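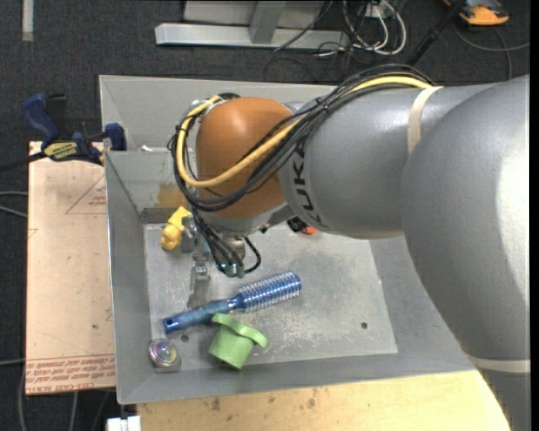
I'm looking for people to help me test the Trisden picking kit before we start selling it in May, and I'd love it if you had a messy bin and a robot arm to go with it. Trisden is the software and gripper package we've been building at Kamath, and its whole job is picking odd items out of a bin one at a time. By odd I mean the stuff that makes a normal picking cell give up – a round blue hairbrush lying on a slant, with something light green and wavy-brimmed right up against its handle and a knobby yellow plastic thing nearby. We've put in plenty of hours with our own junk, and now I want to see what yours does to it.

So who am I after? I have room for 14 test sites. You could be a small warehouse, a repair shop, a college lab, a returns desk, whatever, as long as you already have an industrial arm and somebody who's allowed to run it. You don't need to be a programmer. If you can jog the arm and edit a text file you'll be fine, and if the text file part scares you, write anyway and we'll talk!

What you get: the kit on loan for 10 weeks, a setup call with me (I do all of them myself, sorry in advance for the rambling), and a flat payment of $412 when you send in your last log. You can also buy the kit at half price afterwards if you've grown fond of it. No pressure there, and I won't be calling you every Sunday to ask.

What I need from you: at least 50 picks a week, from a bin of things you choose. Mix them up. Shiny, see-through, squishy, too flat, half hidden under something else – those are the ones I care about. The kit writes its own log, so you only add a short note when it does something weird. Please do write down the weird ones, even if you think it was your fault. I've learned more from "it grabbed the wrong thing and wouldn't let go" than from any tidy spreadsheet.

A few practical bits. The mounting plate comes in two sizes, so tell me the make and model of your arm and I'll send the right one. Your cell needs its usual guarding in place, and I'll ask for a photo before we ship. If you were on the Milisport trial last year, you're welcome back, but the old cable set doesn't fit this version, so don't dig it out. Prosden users: yes, it talks to your controller. The vacuum add-on isn't part of this round.

To apply, use the contact form on the Kamath site and put "Trisden bin test" in the subject line. Tell me where you are, what arm you have, and the three most annoying objects you'd throw at it. I read everything and I'll reply either way, usually in the evening after the shop quiets down.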